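How to Rub a Paste Wax Finish Into a Tabletop

I love this job! It's slow, it smells good, and by the end of the afternoon you get to run your palm across something as smooth as a river stone. If you've been putting it off because you think wax is fussy, please give it a go. Anwara Siddiqui taught me the method years ago at the Lerkberg community workshop and I've barely changed a thing.

What you'll need

A tin of clear paste wax (I use Filtach, but any soft furniture wax will do)
Fine sandpaper, 240 and 320 grit
Cotton rags, old T-shirts are perfect
A soft shoe brush
A vacuum with a brush head
A desk lamp you can move about

Step 1: Get the surface ready

Bare wood is what we want. If there's old varnish on there, strip it first and let everything dry overnight. Sand with the 240, always along the grain, then go again with the 320. Set your lamp down low at one end so the light skims across the top. Every scratch jumps out at you, which is a bit horrifying the first time, but much better now than later.

Vacuum well, then wipe with a barely damp cloth. Let it dry and give it one last light pass with the 320 to knock back any fuzz.

Step 2: First coat

Fold a rag into a pad and scoop up a bit of wax the size of a walnut. Fold the cloth around it and squeeze, so the wax works its way through the cotton — you're after a thin smear, and a lump sitting on the wood will only go gummy. Rub in small circles, one patch at a time, and finish each patch with long strokes along the grain. Strongly figured wood is the most fun of all, as the colour warms up right under your hand.

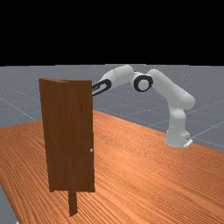

How long should I leave the wax before buffing?

Give it 20 minutes in a warm room, or up to an hour in a cold shed. It should look dull and hazy, and a fingertip should slide over it without dragging.

Step 3: Buff

Start with the shoe brush, quick and light, then swap to a clean rag and keep turning it to a fresh side. If the rag starts to grab, there's too much wax in that spot. Rub a little more wax over it to soften things up, then wipe straight away.

Step 4: Do it again

Leave it overnight and put on a second coat, thinner than the first. I find 2 coats plenty for a dining table. My own one at Salten had its last coat in December and it still beads water nicely.

Looking after it

Wipe up spills quickly and use coasters under hot mugs. Dust with a dry cloth and skip the spray polish. When the top starts to look tired, a single fresh coat brings it back in no time.

One safety note: rags with solvent wax on them can heat up by themselves when they're bunched together. Lay them flat outside to dry before they go in the bin.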